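Descaling a heat pump water heater that nobody sold me as needing it

The water in Rollville is hard. The utility's annual sheet puts it near the top of its own scale, and the kettle agrees. When we moved here I kept the old habit of ignoring the water heater until it made a noise. It made a noise in January, a low popping during recovery, mostly in the early morning when the tank was reheating after showers.

The unit is a Kirier hybrid, installed by the previous owner. It has a heat pump on top and two resistance elements in the tank. The manual covers the air filter in some detail and gives the tank four lines. Flush annually, it says, more often in hard water areas. There is no definition of a hard water area.

Popping comes from sediment. Carbonate drops out of the water as it heats, settles on the bottom and on the lower element, and water trapped under the layer flashes to steam. In a gas tank the burner sits directly under the deposit, so the effect is loud. In a hybrid the condenser coil is wrapped around the outside of the tank and runs at a much lower temperature, so the noise points at the lower element. That was my first useful clue. If the lower element was popping, it was running, and I had the unit set to heat pump only.

I went back through the settings. The controller had dropped into its mixed mode after a power cut, and the display gives no indication of this unless you page through to the third screen. I put it back and the popping stopped the same day. The sediment was still there, of course. It had only lost its heat source.

The flush took most of an afternoon. Power off at the breaker, cold inlet closed, a hot tap opened upstairs to break the vacuum, hose on the drain valve. The drain valve is plastic and has a small bore. It clogged within a minute. Opening the cold inlet in short bursts stirred the bottom of the tank enough to clear it, and after that it ran cloudy for a long time, with flakes the size of rice grains collecting in the bucket. I let it go until the water was clear for three bursts in a row.

I then pulled the lower element. It was coated evenly, with a thicker crust on the underside of the bend. Resistance across the terminals measured 13 ohms, which is in range for its rating, and there was no continuity to ground. I soaked it in white vinegar overnight, replaced the gasket, and put it back. A new element would have been cheap, but this one tested fine.

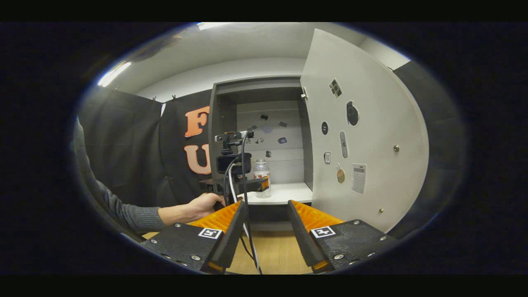
Trurer wrote in under my last post on the subject to say that vinegar is too slow and that citric acid powder does the same work in an hour for less money. I have since tried it on the kettle and agree on the speed. I would still keep it away from the anode rod, and I would rinse the element well either way.

On the anode: mine was the original magnesium rod, worn to the core wire at the top third. I replaced it with the same type. Powered anodes exist and seem sensible, but the port on this model sits under the heat pump shroud and the lead would have to pass close to the fan. I did not want to find out how close.

Costs for the whole job came to less than 200 dollars, almost all of it the anode and a brass ball valve to replace the plastic drain. The ball valve is the part I would recommend to anyone with this kind of tank. It has a full bore and it does not clog. Fit it with the tank empty, use thread tape, and put a cap on the outlet so that a bumped handle does not flood the basement.

I have set a reminder to drain a couple of buckets every three months and do the full procedure once a year. I am also logging the unit's power draw on a plug-in meter circuit I wired for the purpose, so that the next time the controller changes mode by itself I will see it as a step in the graph. After 30 days the log is flat apart from the usual morning peak. I will post the file when there is more of it.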